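Last updated: 2026-05-06
Reading time: 4 minutes
Print this page | E-mail this page

Jaria two-arm assembly cell: progress report on setup and maintenance

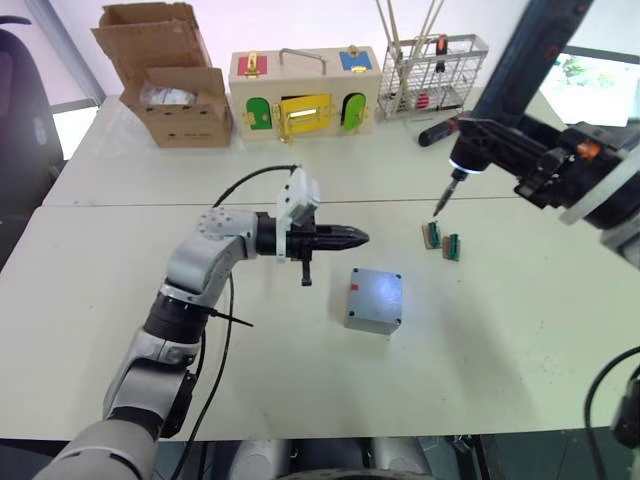 Venla Heinonen asked after the last report why so much of the period had gone into upkeep and so little into new tasks, and whether the split would stay that way. She also wanted the cable problem on the left arm explained in terms a reader outside the lab could follow. The report is arranged to answer both points first.

Time spent

The cell ran for 166 hours in this period. Setup and maintenance took a larger share of staff time than the plan allowed. Most of the extra went to three jobs: rerouting the gripper cable on the left arm, refitting the screwdriver on the right arm, and redoing the hand-eye calibration after each of those. The first two should not have to be repeated. Calibration will have to be, whenever a tool comes off. We expect the balance to move back toward task work in the coming period.

Left arm

The gripper cable leaves the bracket on top of the gripper, loops over the table and runs back along the arm. In the first months the loop was too short. When the arm reached for the far side of the table with the wrist turned, the cable went tight and pulled at its connector. The gripper then lost contact for a moment and the controller stopped both arms. From the log it looked like a software fault, and we lost several days treating it as one.

Joonas Heiskanen found the cause by moving the arm through its full reach by hand with the power off. We gave the cable more slack and moved the tie point. The longer loop has a cost: it can brush against parts standing on the table when the arm works low. We have limited the wrist rotation in the motion planner for low positions. A spring-loaded guide would be a better answer, and Saarela has quoted for one. We have not ordered it yet.

The gripper fingers were replaced once. The old pair had worn at the tip and no longer closed evenly on small parts.

Right arm

The screwdriver is held in a tool mount on the right arm. It worked loose twice. Both times the error showed up as a slow drift in where the tip landed, so that the driver missed the screw head by a little more on each run. Nothing tripped an alarm. After the second time we cleaned the clamp faces, fitted new screws and marked them with paint so that any turning can be seen at a glance. Checking the paint marks is now the first item on the daily sheet.

We also changed how the driver approaches a screw. It used to come straight down at working speed. Now it slows before contact and turns backward a short way to seat itself in the head before driving. Cycle time went up. Damage to screw heads went down enough that we think the trade is right, and Na-rae Choo has kept the setting for all enclosure work.

Table and parts

The working surface is two table sections set side by side. The seam between them was a nuisance early on, with one section sitting slightly higher than the other. Small screws caught there and the height map was wrong on one side. Ville Salminen leveled the feet and the map has been stable since. We recheck it monthly.

The main work pieces are a gray metal enclosure box with a screwed lid and small circuit boards with green terminal connectors. The task is to open the box, mount a board and close the lid again. The wooden latch box is kept at the back of the table and used for a separate set of trials on sliding and turning hardware. Those trials need no change of tool on the left arm, so we run them when the right arm is down for service.

Logged runs

Total logged runs now stand at 1,896. Of the stops in this period, 20 needed a person to step in and reset the cell. The rest cleared by themselves or on a retry. The most common cause of a manual reset was the cable fault described above, and we have had none from that cause after the rerouting.

Two emergency stop tests were done and both passed.

Spare parts

We hold one spare set of gripper fingers and one spare gripper cable. There is no spare tool mount. The supplier, Zorkari, has been slow on the last two orders, and if the mount cracked we would be without the right arm for several weeks. We ask for approval to buy a second mount from the existing equipment line. It does not change the total budget.

Rulon controller update

The Rulon controller is still on the older release. Drahomíra Bartoš tested the new one on the bench unit and found that it handles the stop signal between the two arms differently. She recommends waiting until the safety check has been rewritten to match. We agree and have moved the update to September.

Next period

Order the spare mount if approved.
Decide on the spring-loaded cable guide.
Rewrite the safety check for the new controller release.
Write up the calibration procedure so that someone other than Joonas can do it. At present he is the only one trained, and calibration waits when he is away.

Print this page | E-mail this page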